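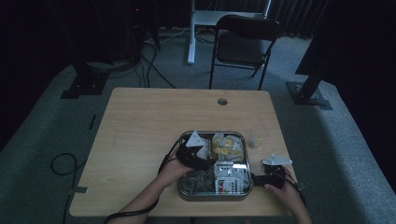
Tea tray, September, 2:15 in the afternoon

Very happy with the tea corner today! Steel tray first, with everything in one jumble, then the dark box with four compartments and its clear lid. The box wins by a mile. Packets can stand up, so you can read them without digging, and the pyramid-type ones get a square to themselves (they lie any old way, fine by me).

Zodwa wants the yellow ones kept apart from the pale sachets. I like them mixed, they brighten up that corner.
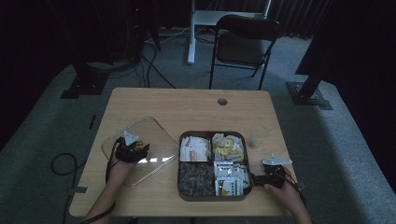

Lid is the fiddly bit. It needs a clear patch of table to the left, so please don't park mugs there. Small clear cup stays on the right, near the back of the box. Elvira is asking Senville for a refill, 72 packets, and I'd love something minty in it. Still to do: labels for the squares, Busisiwe has the good pen.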